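June, by Aisling Cronin

I've spent the week swapping grippers in the simulator, and I'm hooked! Dougal wanted the wide two-finger one from Beken, I wanted the Coltov, so we gave each of them 500 runs at the cabinet handle.

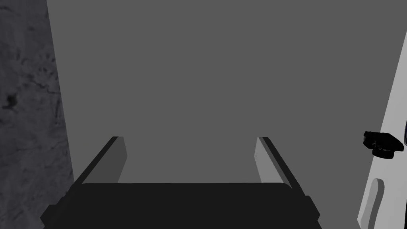
Wrist view in the simulator, fingers open.

Mine won (just), though his was kinder to the knob. Gray-only video was plenty for the controller, too. Real arms on Thursday – come by if you're free!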